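Skunmont Match Goal, Full Size
Football equipment / Goals and nets / Freestanding

Item no. 758-20
Last revised 11 February 2022

The Skunmont Match Goal is a full-size freestanding goal intended for league play, training grounds and school fields. The posts and crossbar are made of welded aluminum with an oval profile and a white powder-coated finish. The goal is supplied with a rear ground bar, net clips and four wheels that fold away during play.

Clubs replacing an older goal are advised to check the depth of the run-off area behind the goal line before placing an order. The rear bar requires a level surface. On artificial turf, the rubber foot strips (item no. 404) must be fitted.

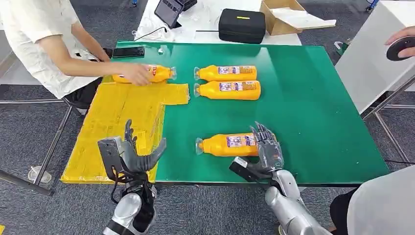
According to Thitima Meesuk, the Fusville ground has used two of these goals since September and the crossbars have stayed straight through a full schedule of youth and senior matches. She would have preferred the wheels to lock with a pin instead of a lever, and she advises ordering a spare set of net clips with the goal.

Specifications
Inside width: 24 ft
Inside height: 8 ft
Weight without ballast: 106 kg
Net: knotless polyethylene, white, included
Ballast: not included

Anchoring
The goal must be anchored or weighted whenever it is standing, including between matches. Players may not hang from the crossbar or climb the net. Ground anchors for natural grass and filled ballast bars for hard surfaces are listed under Accessories.

Delivery
Goals are shipped in sections from the Nakpan warehouse, normally within 20 working days. Assembly requires two adults. Inquiries about bulk orders should be addressed to Volodymyr Holovko, Club Sales.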